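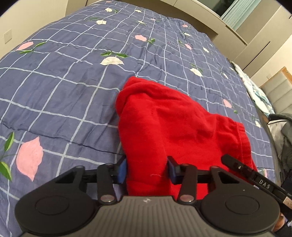
Rhonda Friesen folds her laundry on the bed, never on a table. "The table is always too small for the sleeves," she told me when I visited her in Isham in July. She has done it this way for 2 years, since she moved to the flat.

Fleece is the hardest for her. "It does not keep a crease, so I fold it loosely and put it on top of the pile." Her favourite colour for winter clothes is red – she finds them faster in the wardrobe.

I asked if she irons the duvet cover. She laughed. "With flowers on it, who looks at the wrinkles?"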